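About us

Drendia is a small mending and making workroom at the top of Surkonside, in what used to be the village bakery. We repair, line, alter and look after soft things of every sort, from slippers and hats to quilts, cushion covers and tablecloths, and we have been at it for 13 years now. If you have come to this page wondering whether your old blanket is too far gone to bother us with, the answer is very probably no, and we would love to see it.

How we got going

We began with one table, two sewing machines that didn't much like each other, and a great many carrier bags of other people's mending. The first winter was mostly trouser hems and broken zips. Then a customer brought in a felt hat that had been sat on, and somebody else saw it on the shelf waiting to be collected and remembered a pair of lined slippers at the back of a wardrobe, and before long we were doing more felt and fleece than anything else. We hadn't planned it that way at all, but we found we liked it very much. Thick, soft cloth is forgiving in some ways and terribly stubborn in others, and we still learn something from it most weeks.

We moved into the bakery when the upstairs room in Marquez Lane got too small to turn round in. The old ovens had gone by then, but the long shelves were still up, and we have kept them for the cloth. On a warm afternoon in June you would swear you could still smell bread (or perhaps that's just us wanting our tea).

What we do

Most of our work arrives over the counter. You bring your piece in, we lay it out on the table together, and we have a good look at it from both sides before anyone mentions a price. Seams are usually where the trouble is. On a curved piece the stitching takes all the strain at the bend, and on thick cloth a tired thread can hide for years before it finally lets go. We run a thumb along the whole length, turn the edges back and see what the fold underneath is doing.

We spread a cloth on the table for this, something with a bit of colour to it, so that a pale or grey piece shows up nicely and we can follow its outline properly. We have gathered a whole drawer of these over the years. Some were left over from jobs, some were presents, and one or two are far too handsome to be worked on, though we use them all the same.

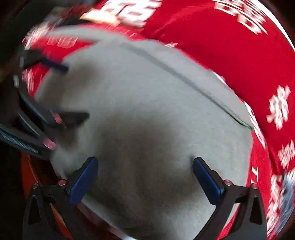

Once we know what needs doing we write it on a card, and the card stays pinned to the piece until it goes home again. It says what we found, what thread we mean to use and anything you have told us, such as "please leave the darn on the corner, Gran did that one". We are very fond of those notes and we do take them seriously. A mend that somebody made at a kitchen table forty years ago is part of the thing, and we would always sooner stitch alongside it than take it out.

We match thread by daylight, at the front window, and if the right grey isn't to be had (there are a truly astonishing number of greys) we will show you the nearest two and let you choose. We try to steam gently and press as little as we can get away with, particularly with anything fleecy, and we rest the finished piece flat overnight before we wrap it up.

Smaller repairs are normally ready in 7 days. Linings and bigger pieces take longer, and in the run-up to Christmas everything takes longer, so do come and see us in October if you possibly can!

The Trakach shelf

By the door you will find what we call the Trakach shelf, named after the street where our very first market stall stood. It holds offcuts, odd buttons, half reels of thread and bits of wadding, all bagged up and priced in pennies. Schools and playgroups are welcome to fill a box from it for nothing, and if you ring beforehand we'll put aside the brighter colours for you. At the last stocktake we had 62 bags on it, and they had mostly gone again by the end of the month, to our great delight.

Learning with us

We run mending mornings through the year, for people who have never threaded a needle as well as for those who have simply got out of the way of it. There is room for up to 13 at the long table. We start at ten, stop for coffee and something from the tin, and finish when the last person has tied off. You are welcome to bring your own piece to work on, or we can find you something from the basket. Beginners tend to start with a straight seam on two layers of felt, then a curved one, and then we all have a little sit down.

Finding us

The workroom is on the corner opposite the chapel, with the blue door and the bell that needs a firm push. There are two steps up, and a ramp we can put out if you knock on the window. Parking is easiest behind the hall. If you can't get to us, you can post your mending, and we will telephone you once we have had it out on the table and had a proper look. Please pop a note in the parcel with your name, your number and whatever you would like us to know about it, however long that turns out to be.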